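3.2 What is on the table

We turn now to the part of the study we most enjoyed, the tableware itself. Household sorting has mostly been written about through drawers, wardrobes and toy boxes, and it is easy to see why: those places hold a lot, and people have strong feelings about them. A used table holds far less. Yet a handful of cups, bowls and forks can be put in order in a surprising number of ways, and the order people choose says a great deal about how they think the next meal will begin.

The Furkley collection contains 900 table layouts. We set aside 54 in which food or paper napkins hid most of the crockery, which left 846 for the analysis in this section. Across these we labelled 20 kinds of item, from the side plate and the soup spoon to less common things such as egg cups and gravy boats. The labels are deliberately plain. A mug is a mug whether it is tall or squat, and a bowl keeps its name whether its rim is round or square. We did try a finer scheme early on, with separate names for cereal bowls, rice bowls and pudding bowls, and dropped it when our two labellers kept disagreeing (quite cheerfully) over the same piece.

Colour, by contrast, we recorded as closely as we could. Matching white sets are common in shops and in catalogues, but the tables people eat at are often a happy mixture, and we wanted the collection to show it. Mixed colours also raise a lovely practical question. When a person gathers up the crockery, do they group it by shape, so that bowls go with bowls, or by colour, so that a green cup finds its way to a green plate? Figure 4 shows a layout of the mixed kind, in which two mugs, two bowls, a plate and two pieces of cutlery share one white table. 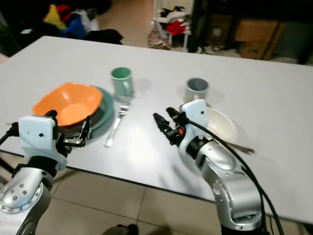

Figure 4. A mixed-colour layout. The orange bowl rests tilted on the dark green plate, with the mint green mug and a fork close by; the grey mug, white bowl and spoon are further to the right.

Several points in Figure 4 come up again and again in the rest of the collection. The first is the partial stack. The orange bowl has the plate under it, but it sits at a tilt, and a labeller has to decide whether the pair counts as stacked. We decided that it does. Our rule is that one item is stacked on another when it rests on it, whatever its angle, and we then add a second label, "level" or "tilted". This small addition turned out to be one of the most useful things we did. Without it, a neat pile ready for the cupboard and a bowl perched crookedly on a plate would have carried the same label, and any count of finished stacks would have been far too generous.

The second point is cutlery that is partly covered. The spoon in the figure comes out from beneath the white bowl, so that its handle end is what we have to go on. The fork is a much easier case, lying diagonally in front of the mint green mug with its tines towards it. We treat a piece of cutlery as present if any part of it can be named with confidence, and mark it "covered" if another item lies over it. Covered cutlery matters a good deal for tidying order. Someone who wants to collect all the forks and spoons first must lift or shift whatever is on top of them, whereas someone who begins with the bowls will uncover the cutlery along the way. Both plans are perfectly sensible, and we were delighted to find both in the written instructions that came with the layouts.

The third point concerns neighbours. We call two items neighbours when the gap between them is narrower than the smaller of the two. In the left half of the table in Figure 4, the bowl, plate, mug and fork form a cluster that reads very much like one person's place. The grey mug, white bowl and spoon make a second one. Nothing in our labels says "place setting", and we left it out on purpose, preferring to see how far the idea could be recovered from nearness alone. Section 4.1 reports the results, which were better than any of us had expected.

3.3 Written tidying orders

Each layout is paired with at least one written tidying order, a short text in which a contributor says what should go where and in what sequence. There are 1,178 of these for the 846 layouts. Contributors were given the layout and a single request: "Please say how you would clear this table." We gave no model answer and set no limit on length. The shortest order in the set reads "Stack it all and carry." The longest covers two pages and includes firm views on the correct way round for a teaspoon.

We read all of the orders and sorted them by what they did first. Cutlery first was the most popular opening, with plates first close behind it. Mugs were very often left until last, and a good number of contributors explained that they do not like to stack them. Bowls were the most interesting case. Where a bowl already rested on a plate, most writers moved the two together as a single thing, even when the bowl was labelled tilted, and only a few took the bowl off and set it straight before going on. We find this charming as well as useful, as it shows that people accept an arrangement they come across and build on it.

Colour had a smaller part than we had guessed. Writers used it constantly to name things ("the orange one", "the pale green mug") but seldom to group them. The exceptions were nearly all layouts with two complete sets mixed together, where the wish to reunite each set was plainly hard to resist.

To compare orders of very different lengths we reduced each one to a list of moves, using the Plaltum scheme with two changes. We added a move for setting an item level, and we allowed a single move to carry several items at once. The second change follows Olaniyan, where joint carrying is treated as the normal way of clearing a table. Anyone who has taken a pile of plates with the forks balanced on top will know how right that is! The Skamano scheme, which we also tried, records one item per move and made even the briskest orders look laboured. Full lists under both schemes are given in Appendix B, together with the labelling rules and the layouts on which our labellers first disagreed.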